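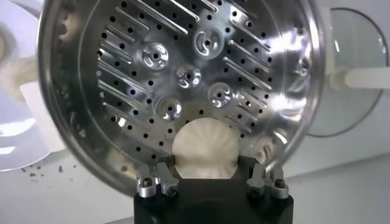
## Steamer night fills the hall kitchen at Brulari

*Jul 11, 2026*

The Brulari neighbourhood centre has opened a second round of its benchtop cooking sessions after all 30 places in the first were taken. The program is aimed at people who live in units with small kitchens and want to make a proper meal without an oven.

The July sessions cover steaming. Participants learn to use an electric hot pot with a steamer layer on top, which lets them cook dumplings or buns over a pot of soup on one power point. The stainless steel insert has a perforated base and raised vents, and the class spends time on how to space food across it so the holes stay clear.

Afonso Aguiar, who runs the sessions, said most questions from the first round were about cleaning. He recommends soaking the insert before any starch dries on it, then working along the slots with a soft brush. Lids are washed separately and the metal rim is dried by hand.

The centre spent $1,969 on equipment for the program. A further $166 went on spoons, tongs and tea towels. Each session runs for 2 hours and participants eat what they make at the end. Anyone with a food allergy is asked to mention it when booking.

For serving, the class uses light plastic spoons, and a glass lid set down flat on the bench doubles as a spoon rest.

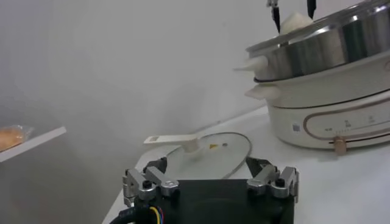 Filipa Calado said she had expected to learn one dish and went home with enough ideas for a week of dinners. She would like a later session on fish, which she has always found hard to time in a steamer.

Bookings for the second round are open at the centre's front desk. Participants need to bring an apron and a container with a lid for leftovers. Ingredients are supplied.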